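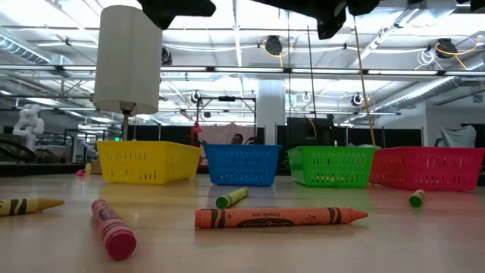 Tarek Berrada
I'd go with crayon over paint for a rubbing or a resist, but for labeling garden stakes it won't last a summer unless you seal it. Answering the main thing first, then the rest.

Posted by Hala Radwan, 6/20/21
Wax crayon on plant markers, does it hold up?
I have a community plot in Girkton and need to mark 200 wooden stakes before August. Marker ink faded on me last year by the second month. A neighbor on the Lovgate side says plain wax crayon stays readable longer. The stakes are untreated pine, about an inch wide. I'd like to do it color by color, one color per bed, so people can find their row from the path. Do I need to sand first? And does anything go over the top?

Tarek Berrada
So, the rest. Sand the face lightly, 150 grit is fine, and wipe the dust off. Press hard and go over each letter twice. Warm it with a hair dryer until the wax goes shiny, then let it cool flat. I did 3 test stakes this way and they were still readable in the fall. The ones I didn't heat rubbed off on my gloves. Yellow is no good on pine, use it for a stripe at the top and write the name in something darker.
For sealing I tried a water-based varnish and it beaded up on the wax. Spray shellac worked better — two thin coats, outside, no wind.

Ismail Ouazzani
Pencil. A soft one. My grandfather's stakes were all pencil and you could read them for years.

Killian Jacquet
Heat works, but keep the dryer moving or the letters spread. I'd also think about the bottom end of the stake, which rots long before the writing goes. Mine went in bare and I lost most of them at the soil line.
If you have the money, skip the wood for the row ends and use strips cut from old blinds. Grease pencil writes on those and you can wipe it off next season with a little rubbing alcohol. I still use wood inside the beds.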